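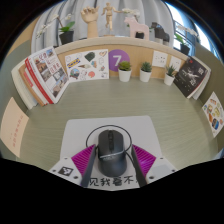 Dark grey mouse with a glossy top, the sort that shows every thumbprint.

October 12, 2020
By Hrefna Riis
3 min read

Desk clean, Monday version. Quick one as I've got to be out by 12.

Keyboard first. Unplug, tip upside down over the bin, tap the back. Crumbs, always crumbs. Old toothbrush between the keys, dry.

Mouse: switch off or unplug. Barely damp cloth, then a dry one straight after. Cotton bud round the scroll wheel. Cocktail stick for the gunk along the seams, go gently. Dont spray anything on it directly!

Mug rings on wood – dab of mayonnaise, leave it an hour, buff off. Works on the fresh ones. The one I've had since February, no.

Cables. Bread bag tags, write on them in biro, clip on near the plug. Bjarke uses masking tape but it goes sticky.

Screen, dry microfibre only. No kitchen roll, it scratchs.

Drawer next week. Found 4 dead highlighters in there already.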